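Space heater keeps shutting off my whole desk. Is my power strip the problem?

Posted 4/25/21 in Home & Repairs

I rent a drafty back bedroom in Tustton and use it as an office. Landlord's position on the draft is that it's fresh air. So I bought a Zarell heater, plugged it into the strip on my desk with the computer, monitor and lamp, and 2 or 3 times a day everything goes dark at once. The breaker in the hall has to be reset, which means a walk past my roommate, who now calls it my commute.

Same kind of strip as mine, with the separate buttons: 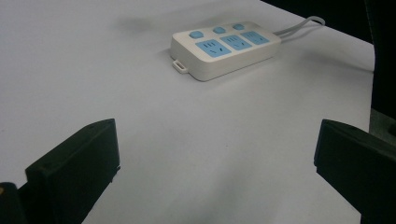
Power strip with light-blue switch buttons.

Would a heavier strip fix it, or am I stuck wearing a coat indoors until July?

Grekier58

Get the heater off the strip today. Most portable heaters pull up to 1,500 watts on high, and most strips aren't meant to carry that hour after hour. Plug it straight into the wall. No extension cord either.

That takes care of the fire risk but maybe not the breaker. A 15-amp circuit at 120 volts tops out at 1,800 watts, and you want to stay well under that for anything running all day. Your computer and monitor are probably enough to push it over, plus whatever else shares the circuit. Flip that breaker off and see what dies. In my old place the back bedroom shared with the bathroom outlet, so my mornings were a contest between me and a hair dryer.

Run the heater on low, or find an outlet on a different breaker. And feel the plug after it's been on for a while. If it's hot, stop using that outlet and make the landlord send an electrician.

tustton_tenant

had the same thing, bought a bigger strip, still tripped. now I have a bigger strip

Hallgrímsson

Rope caulk around the window — under 8 bucks, peels off in spring. I barely run my heater now. Doesn't answer what you asked but your landlord's fresh air is the real problem.

Contact us | Terms | Back to top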